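Workshop tips: teaching the arm by hand and by remote

I keep these notes for people who have a small arm on the bench at home and want to show it a task, not write it in code. English is my second language, so I write short.

Clear the bench first. Put away the coffee, the screws and the cloth.

For showing by hand, set the arm to its free mode and hold it near the wrist. Do not pull on the fingers. Move slower than feels natural. If you stop to think, the arm will learn the stop also - so practice the movement two times with the recording off.

Keep each demonstration under 30 seconds. A long task, such as sorting screws into jars, is better cut into short parts. I made 56 good ones for the jar lids before I was satisfied, and I threw away many others.

For remote control, I use the Sitov hand controller with a Zurneo arm. Rest your elbow on the table. Lower the speed to one half for the last part of the approach. Open the fingers wide before you go down, and keep them straight above the part you want to pick.

Practice in the simulator before you touch the real arm. The views there are plain and gray, and it is easy to lose the feeling of depth. I stop with the gripper open, look at both fingertips, and only then continue.

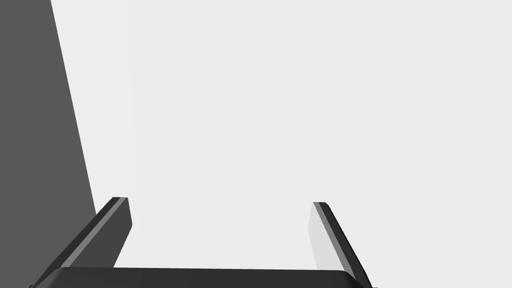

Lucero Yupanqui wrote to me that she does it in the other order: first ten minutes by hand on the real arm, then the simulator, so that her wrist already knows the distance. She also asks how many demonstrations one should save. I keep up to 3000 on the disk and delete the oldest - but the bad ones I delete the same evening, when I still remember what went wrong.

Give the files clear names. "Lid, left jar, slow" is better than "test 1506".

Wipe the finger pads with a dry cloth when you finish, and put the controller on its charger.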